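Evaluating the Flirnunden Starter Arm Kit for Kitchen Appliance Tasks
Project report, second year robotics module, Ayuba Eshun and Adjoa Kpodo 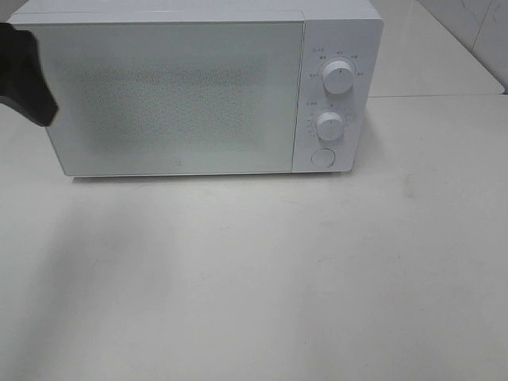 We picked the Flirnunden kit because the department already had one on loan from Dallivard, who sell it and do the training days. Question we were set: could a small care provider buy this kit and get it doing something useful with a kitchen appliance, without hiring an engineer? We chose the microwave. Door, two knobs, one button. Sounds easy.

1. What comes with the kit

Arm, gripper, fixed camera on a stand, control box, cables, emergency stop. Software is a download called Darko, also from Dallivard. Printed quick start guide is 12 pages and stops just when it gets interesting — the rest is online and you need an account, which took two days to be approved. We lost most of that week.

Build quality good. Screws all present, spare set in a bag. The power lead is too short for our bench so we used an extension, the manual says not to. Adjoa asked Dallivard and they said it was fine if the extension is rated for it. That should be in the manual.

2. Setting up

Clamping the arm down took one afternoon. Camera calibration took longer. You show it a printed pattern from several angles and Darko gives you a score, but doesn't tell you what a good score is. We found the answer in a forum post.

White table, white microwave, white tiles behind. Not a great choice for the camera and we knew it fairly early. The door and the table come out nearly the same shade and Darko's edge finder kept drawing the appliance outline in the wrong place. Ayuba tried lowering the lights, helped a bit. In the end we marked the corners by hand in the software, which you are allowed to do but have to repeat every time the microwave is moved.

3. The tasks

Task A: press the round button at the bottom of the panel to open the door.
Task B: push the door shut.
Task C: turn the lower knob to a set mark.
Task D: turn the upper knob one step.

No food or liquid involved and the microwave was unplugged throughout. There is no handle on this door so pulling was never an option, the arm has to use the button and then get round behind the door edge to swing it wider.

We recorded training runs by guiding the arm by hand (Adjoa mostly, she is steadier). 288 runs recorded over October. Then 369 test runs with the arm working by itself, shared between the four tasks but not evenly, becuase Task C kept needing to be repeated.

4. Results

Task A was the best. Once the corners were marked the gripper found the button nearly every time. Misses were low, touching the panel under the button.

Task B fine. Sometimes pushed too near the hinge side and the door didn't latch. Moving the contact point further over fixed most of this.

Task C poor. The gripper closes on the knob alright but slips as it turns, and the knob's indicator mark is so small the camera loses it. So Darko thinks it has arrived when it hasn't. We put rubber sleeves on the fingertips (not supplied, should be) and it got better but not good enough that we'd trust it with someones dinner.

Task D in between. The labels round the upper knob are tiny and Darko's label reader made nothing of them. We entered the positions ourselves as angles.

5. Support

Dallivard answered emails same day, usually before 4pm. Friendly, a bit scripted. When we asked about slipping they sent a link to buy the soft finger set. There is also a user group run out of Prillinthorpe which was more use to us, somebody there shared their knob settings file and we used it as a starting point for Task C.

6. Cost

The kit as we had it lists at 783 pounds, software included for the first year. After that it's a subscription, and we couldn't get a straight price out of the website. Soft fingers extra. Longer lead extra. A care provider would want both and the training day as well.

7. Would we recommend it

For teaching, yes. You learn a lot quickly and it stops safely — we hit the emergency stop plenty and it never failed to cut out. For a small care provider with no technical person, not yet. Too much of the set up relies on knowing what the software wants from you, and the knob problem is a real one as lots of cheaper microwaves have knobs.

8. If we had more time

Coloured tape round the door edge and knobs, then run the whole lot again. Different microwave, darker. Try the wrist camera mount, which Dallivard do offer but was out of stock. We would also record fewer training runs for Task A, it was overdone, and spend them on C.

Work split: Ayuba did calibration, Darko set up, sections 2, 4 and 6. Adjoa did the training runs, emails with the supplier, sections 1, 3 and 5. Sections 7 and 8 written together. Run logs are in the shared folder under the module code, the Task D ones are in two seperate files as the laptop restarted halfway.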